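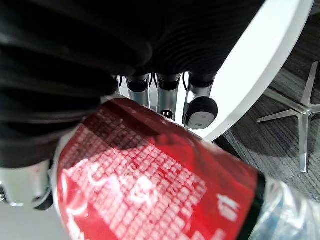 **Clasik Seating, Utness: part-time upholstery repairer**

We are looking for a repairer to join our workshop in Utness from January. The job is 24 hours a week over three days, with the choice of days settled between you and the workshop. It is a permanent position with a two-month trial period.

Clasik repairs and recovers seating for offices, waiting rooms, dental practices and small theaters. We also take in work from private customers, mostly dining chairs and the occasional armchair. Our biggest job for the coming year is the recovering of 155 seats for the Mac Mathúna hall, which will be brought in by the vanload and has to be finished before the hall's fall program.

**The work**

- Stripping old covers and padding, and removing staples and tacks
- Cutting and fitting foam
- Making patterns from old covers
- Machine sewing in fabric, vinyl and some leather
- Fitting new covers and checking the seat before it goes back on its base
- Replacing gas lifts, casters and glides on office chairs
- Filling in the job card, including the time spent and the materials used

Collections and deliveries are handled by our driver. You may be asked to go along to a customer's building now and then to measure up or to fix something that can't be moved. Travel time is paid.

**What we need from you**

You should have at least two years of paid experience in upholstery, or a finished training course plus samples of your own work. You need to be comfortable on a walking foot machine. Ours are old but serviced every year. Hand stitching is useful for the private work, though we can teach it to someone who is good at the rest.

Some of the chairs are heavy and you will be on your feet most of the day. There is a hoist for anything over 80 pounds. The workshop is on the ground floor, with one step at the side door and a ramp at the loading door.

A driver's license is not required. The Plodine bus stops at the end of our road, and there is parking in the yard.

**Pay and conditions**

The starting pay is $788 a week before tax for the 24 hours. It is reviewed after the trial period and then once a year. Overtime is by agreement and paid at time and a half. We supply shears, staple guns, aprons, gloves and masks. If you prefer to use your own hand tools, we pay for sharpening.

The workshop opens at 7:30 and closes at 4:00, with a half hour for lunch. We shut for two weeks in August and those weeks count toward your paid vacation. Training courses can be paid for up to $1000 a year after the first six months.

**How to apply**

Send a short letter and a list of your past jobs to Gerd Stüber, workshop manager, at the Utness address, or hand them in at the front counter. Please include photos of three or four pieces you have worked on and say which parts of the job you did yourself. Phone numbers for two references would help, but we won't call them before we have spoken to you.

Applicants we would like to meet will be asked to come in for a paid half day at the bench. You will recover a drop-in seat and a task chair back with our materials.

Posted December 19, 2021. The listing stays open until the position is filled.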